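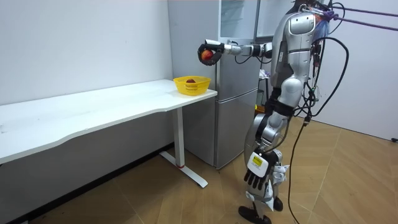 SONDCOMBE HOUSING OPENS FURNISHED STUDIO ROOMS ON ISTHORPE STREET, WITH FRESH FRUIT WAITING IN EVERY ONE

ISTHORPE, August – Sondcombe Housing is delighted to announce that its new furnished studios on Isthorpe Street will welcome their first residents on Monday, and that every newcomer will find a refrigerator, a desk and a basket of fresh fruit ready and waiting.

The building holds 140 studios, all of them on the small side, and the team has spent a good many happy (and occasionally heated) months working out how people really live in one room. A desk has to do for breakfast, for homework, for sorting the mail and for unpacking the groceries, so residents asked for it to stand close to the refrigerator, and that is where it will go.

"When I rented my first room, I kept my apples in a drawer with my socks," said Gizella Szalai, who leads the furnishing program at Sondcombe. "I have wanted to put a proper fruit basket in somebody's home ever since, and now I get to do it 140 times over, which makes me happier than I can tell you!"

The welcome fruit comes from Mrema, a family grocer 3 miles up the road, and will be packed the morning each resident arrives. Anyone who would like the basket filled again may sign up for a weekly refill at $9, with the first 100 households to register receiving their second basket free of charge. Empty baskets can be left at the front desk.

"Peaches are lovely right now, and we'll move on to apples and pears as the weather turns," said Chak-lun Fang of Mrema. "If you have a favorite, or something you can't eat, please just let us know and we'll pack around it."

Neighbors and future residents are warmly invited to stop by the lobby on Monday from 9 a.m. for coffee and fruit. Questions about leases or refills may be put to the Sondcombe office on the ground floor.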